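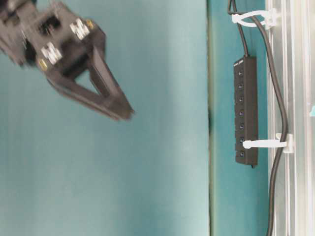 The gripper link in the Kimberg cell was lost again, two times in one shift, and both times the arm was left with the fingers in the last commanded state. I write down everything while I still remember it, also the parts which may be not important. My first suspicion was the black strip beside the seam, and in particular the long cable that comes down next to it and is held at the aluminium profile by the white ties. It bows out to the right in the middle, and I wanted to know if this bow is enough slack or too little.

January 11, 2024. Program was the empty reach routine, no part in the fingers, reduced speed. I planned 50 cycles. First loss came at cycle 31. Geddes showed "tool not responding" and the arm went on to its next waypoint, and for me this is the real fault. A lost link can happen. An arm which continues to move with a tool that does not answer should not happen, and according to our own cell rules it must be a protective stop. I pressed the stop by hand.

After restart I went back to the first waypoint and checked what can be checked without opening anything. Enclosure door closed, key with me.
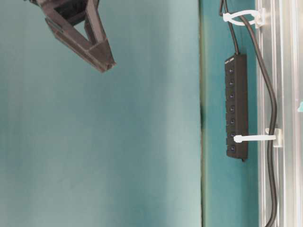

Gripper over the big panel; strip and both ties on the right side.

I pulled lightly on the long cable between the ties, arm stopped. Link stayed good. I pulled also on the thin one at the top of the strip, the same result. Then I pushed each plug on the tool side with a finger. On one of them I could feel a small movement, but it did not drop the link, so I can not say it is the guilty one. I did not change it, I want only one change at a time. 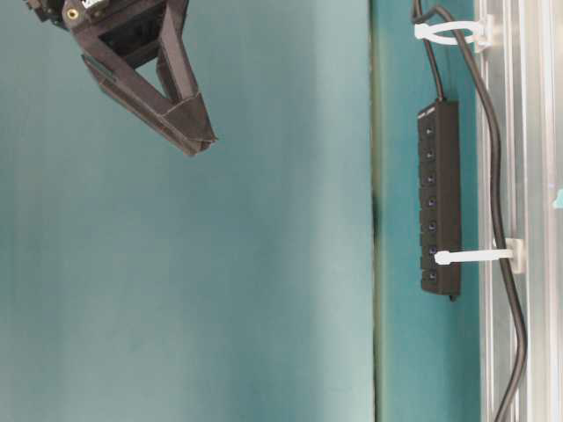
Second loss came in the next block, when the wrist was turning back toward the strip side. The watchdog in Geddes was enabled, I looked at it before. What I did not look at is the action behind it. It was set to "warn", and in December it was for sure on "stop", I have it in my notes from the acceptance. Probably the update from Komamden brought back the default, but I have no proof of this yet. I have put it to "stop" and tested with the tool link disabled from software: the arm halted, as it should.

So there are two separate problems, and please do not mix them in the report. The watchdog action is corrected. The reason for the link loss is open.

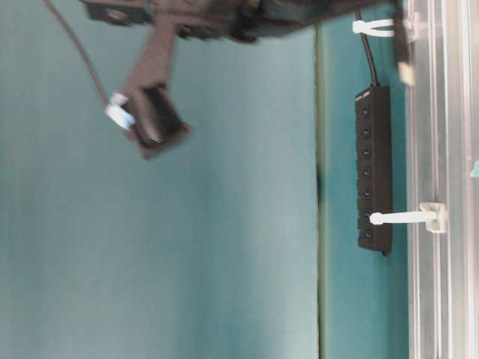

Stanisława Malinowski wrote back that they saw the same warning at Prukbridge after their update, and she asked me not to run the cell unattended even with the watchdog on "stop", until somebody has compared the whole safety configuration with the December backup. I agree with her. Tag is on the pendant.

To do:
Compare configuration with backup, line by line (me, with Afiq Raju as second reader).
Replace the tool plug that moves, then repeat the same 50 cycles with the door closed.
Leave the ties and the cable routing as they are until the plug test is finished.
Ask Komamden for the list of parameters which the update resets.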